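Brundby Marsh Public Waterfowl Access Project
Progress report to the Golden Habitat Fund, second reporting period

Summary

Work on the north unit is on schedule. The new water control structure is in, the blinds are built, and the marsh was open to walk-in duck hunters for the full season. The south unit is behind. The levee there needs more fill than the first survey showed, and the boat lane from Carrier Landing has not been dredged. We are asking the Fund to let us move part of the signage budget to the levee. The total grant amount would not change.

Hunter use

The check station recorded 2,107 hunter visits over the season. A visit is one person signing in on one day, so someone who hunted on several mornings is in the total several times. Most visits were to the north unit, as expected with the south unit only partly flooded.

Opening weekend was crowded. By 4:30 a.m. the north lot was full and people were parking along the county road, which the sheriff's office had asked us to prevent. We opened the mowed strip behind the lot as overflow for the rest of the season and put up temporary rope and stakes to keep vehicles off the soft ground near the ditch. The strip held up until the rains, then rutted badly at the east end. It has since been graded and seeded.

Harvest cards came back from most parties but not all. Mallards and green-winged teal made up the bulk of the reported birds, with gadwall picking up late. We are still entering the cards and will send the species table with the next report. Please don't use the early numbers we sent by email. Some cards in that batch were entered twice.

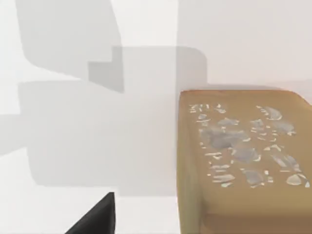 The other complaint we heard often was about spacing. Hunters who walked in without drawing a blind were setting up too close to those who had drawn one. The rule on the permit says to stay well clear of an occupied blind but gives no distance. We will put a distance on the permit next season and mark it on the map. The state agency has to approve the wording, and we have sent them a draft.

Blinds

All 13 blinds in the project plan are built. They sit on driven posts with a plank floor, a bench, a dog ramp and a shell rack. The frames were supplied by Moltinico and arrived in two deliveries. The first delivery had the wrong hinge for the dog doors, and the doors swung outward into the brush screen. Moltinico sent replacement hinges at no charge and our crew installed them before the opener.

Two things about the blinds need to change. The brush screens were tied with natural twine, and it rotted through by midseason on the blinds facing the open pool. We retied those with tarred line, which has held. The dog ramps are also too steep when the water is low. A longer ramp with cleats closer together has been tried on the blind nearest the check station, and the people using it had no trouble. We would like to change out the rest over the summer.

The accessible blind at the end of the gravel path was reserved on most hunting days. The path itself is good. The last stretch, where gravel meets the deck, settled and left a lip that is hard to cross in a wheelchair. Crew members filled it with bagged gravel twice during the season, but it will keep settling until the edge is framed in. That job is on the summer list ahead of the dog ramps.

Water and habitat

The north water control structure works as designed. We can bring the pool up or draw it down in a few days instead of a few weeks, and the boards can be pulled by one person. Drawdown in spring was slow on purpose, to give smartweed and wild millet time to come up on the exposed flats. The stand was thick on the west side and thin on the east, where carp had been into it the year before. A carp screen is now on the inlet. It clogs with cattail and has to be raked out -- daily in windy weather -- and we have added that to the crew's morning round.

Seed planting on the upland strip used 2,575 pounds of mixed grass and forb seed. Germination was uneven. The lower end sat under water for longer than the mix could stand and will have to be reseeded, most likely with a wetter mix.
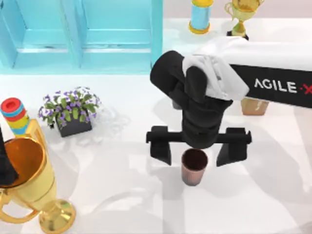 Page last changed: April, 3:40 p.m.

South unit

The first survey of the south levee was done from the crown and missed a low section where muskrats had tunneled into the back slope. When we brought the water up for a test, the back slope began to seep and we took the level back down the same day. No water left the property. The engineer's second survey puts the repair at 3,226 cubic yards of fill, well over what was budgeted.

We looked at three ways to deal with it. One was to leave the south unit at a lower level for good, which would make it too shallow for most of the season to be worth walking into. Another was to bring in all the fill by truck from the pit at Golden. The third, and the one we recommend, is to take most of the fill from the old borrow area inside the unit and truck in only the clay for the core. Digging out the borrow area again would also leave a deeper hole that holds open water later into a freeze.

The borrow area has to be checked for nesting birds before any digging, so the earthwork can't begin until late summer. If it starts then and the weather is decent, the unit can be flooded for the second half of the coming season. We don't think it can be ready for the opener and have stopped telling people it will be.

Carrier Landing

The boat lane at Carrier Landing is still too shallow for anything but a kayak or a small flat-bottomed boat that can be poled. The permit application for dredging was returned with a request for a spoil site that is not in the floodplain. We have found one on the landing's own upland parcel and have resubmitted. The ramp was patched and the courtesy dock had its decking replaced. The old fuel drum rack next to the ramp is gone and the ground under it tested clean.

There is still no working light at the landing. Hunters launching before dawn are using truck headlights, and the ones backing trailers down have had some near misses with people carrying decoys. The power company has given us a price for one pole light. We have also asked about a solar fixture and are waiting on that quote.

Hunter education

Three new-hunter classes were held at the Golden field office, along with a steel shot pattern day at the range. The pattern day filled first and had a waiting list. Many of those attending had never put their own gun and shell on paper, and several changed chokes as a result. We would like to run it twice next year, once in August and again just before the opener.

Waders for the loaner closet were bought in adult sizes only. We had requests for youth sizes from the first class on and had to turn them down. Youth sizes are in the order for next year, along with wading belts, which should have been in the first order.
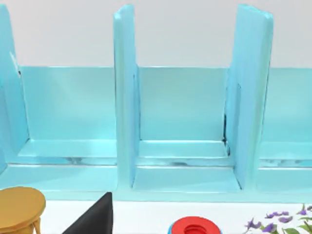

Shelving unit in light turquoise, with open compartments.

Budget

Spending on the north unit closed slightly under budget. The savings came from fuel and from the price of posts. Spending on the south unit is low so far only for the reason that the earthwork has not begun. Education is on budget. Signage is mostly unspent, as we held back the south unit signs and map boards until the final layout is settled.

We request approval to move the unspent signage money to the south levee, keeping enough for the boundary signs the state requires. The map boards would wait a year. In the meantime paper maps will stay in the box at the check station, and the map on the web page will be kept current.

Next reporting period

Frame the edge of the accessible path. Replace dog ramps. Reseed the lower end of the upland strip. Finish harvest card entry and send the species table. Get the clay source tested and the earthwork out to bid. Settle the permit wording on spacing with the state. Follow up on the dredging permit and the light at Carrier Landing.

We need an answer on the budget change before the bid goes out. The revised budget sheet and the engineer's second survey were sent separately.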